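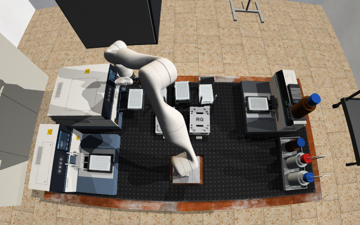
Plate transfer task – arm keeps clipping the amber bottle
Student Projects > Lab Automation > Simulation

vundar_lee
April, 4.12 pm

We are a team of four doing the lab automation module. The brief is to move well plates between the instruments on a simulated bench, in the order given on the task card, without a collision and without tipping a plate. Marks are out of 100. We have had the bench model for a fortnight and can do single moves fine.

The trouble is the long move, from the carrier on the lower left instrument over to the platform on the right. Out of 258 runs last night, 18 ended in a contact, nearly all with the bottle on top of the right-hand housing, the big amber one with the blue cap. The planner says the path is clear every time. Has anyone else had this?

Print this post | E-mail this post

Stutano
4.40 pm

Is the bottle in your collision model at all? In our copy the instruments had collision shapes but the bottles were only there to look at. The planner can't avoid something it hasn't been told about. The contact logger works from the full meshes, so it will still report a hit.

vundar_lee
4.51 pm

Checked. The bottles in the tray in front have shapes. The one on top of the housing doesn't. So that explains most of it, thanks. I'll put a cylinder round it and rerun.

grirkton
5.05 pm

Make the cylinder bigger than the bottle. Also don't forget the thin tubes coming off the two pale bottles in the tray. Nothing has a shape for those either and I doubt you want to model them properly. We put one box over the whole tray and called it a no-go area.

Stutano
5.20 pm

I wouldn't box the tray. It takes away space you need when you come in low to the platform. We tried it and the planner started going up and over with the elbow, which added a lot of time per move. If you keep the gripper above cap height you never get near the tubes anyway.

grirkton
5.26 pm

You only need to come in low if your approach is from the front. Ours comes straight down. Time isn't marked in the first round, collisions are.

Stutano
5.31 pm

Time is marked. Page two of the card, under "throughput".

grirkton
5.48 pm

That is the second round. Read the heading.

Frauke Eichhorn
6.15 pm

I help run the module, so to settle that: throughput counts in the second round only. In the first round you get marks for completed transfers and lose them for contacts. A move that takes twice as long costs you nothing. That said, the same planner has to be used in both rounds, so a box over the tray may hurt you later.

On the missing shape for the bottle – it was left out by mistake and I'll put up a corrected bench file. You are welcome to use your own cylinder until then.

vundar_lee
6.32 pm

Thanks, that's clear. Can I ask about the elbow as well? With the base near the front centre of the bench, the arm has to swing a long way round to get from the left instruments to the right. We see it pass over the two RG modules and the plates behind them. Is passing over a plate allowed, or does it count as a fault?

Frauke Eichhorn
6.40 pm

Allowed, if nothing touches. Please don't carry an open plate over another open plate, though. It isn't marked, but it would be poor practice on a real bench and you will be asked about it in the viva.

Cherry Mae Lumanlan
7.03 pm

We had the same question last term and ended up splitting the long move in two. First lift and turn to a fixed waypoint behind the base, then go down to the platform. It looks slow but it made our results repeatable. We did 3293 runs on it in the end and the contacts we did get were all at the pick, from the gripper catching the black holder round the plate on the carrier.

Reinholz
7.22 pm

Fixed waypoints are a crutch, if you ask me. As soon as they move an instrument in the second round you have to redo them all. Better to fix the collision model and let the planner do its job.

Cherry Mae Lumanlan
7.30 pm

It was one waypoint and it took five minutes to change. We passed.

Reinholz
7.34 pm

Fair enough. I'd still want to know why the planner fails before working round it.

vundar_lee
9.10 pm

Update. Added the cylinder with a bit of padding and reran the lot. No contacts with the bottle now. There are still two at the pick, the same thing Cherry Mae describes, so we are going to open the fingers wider and come in slower over the last bit. No box on the tray for now. I'll try the waypoint if the pick fix doesn't hold.

Stutano
9.18 pm

Post your pick heights when you have them, ours are a mess.

17 comments | 6 shares

Contact the moderators | Copyright remains with the individual posters | Back to top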